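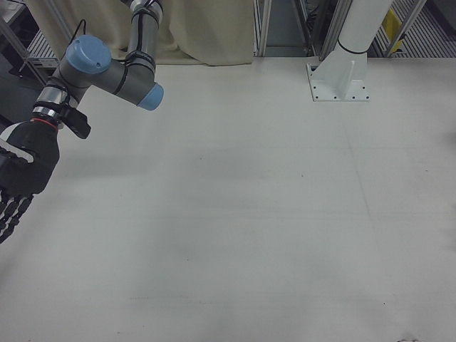

Gadetel, posted January 27, 2013
Our town council wants to cut the ward seats of Trerkness and put two villages into one ward. I have read the proposal twice and I still do not see who will speak for us. The present wards are from 1984. Half of the paper is about the new logo, a pale blue disc like the round caps on that grey arm, and only one page is about how we vote. The consultation closes in February. Has anyone sent an answer already?

Plonder wrote:
I sent mine. I am in favour, sorry. In the last ward election 81 people voted in my village. A seat for so few voters is not fair to the town side, where one councillor has 800 houses.

Gadetel wrote:
Fair to whom? The town side has buses and a library. We have 15 lamp posts and a bad road – and a councillor who at least knows the road.

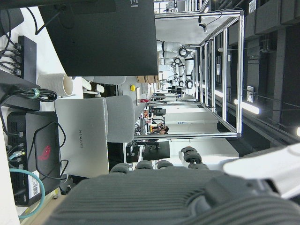

Black monitor and cables, with the dark grey gripper in front.

Joshi wrote:
You are both right about the numbers, but the paper does not say what happens to the parish grant if the wards are joined. I asked by email and got only the standard reply.

Plonder wrote:
The grant is on the last page, in the small table. It stays the same until the next election.

Joshi wrote:
That table is for the old grant. Please look at the heading again.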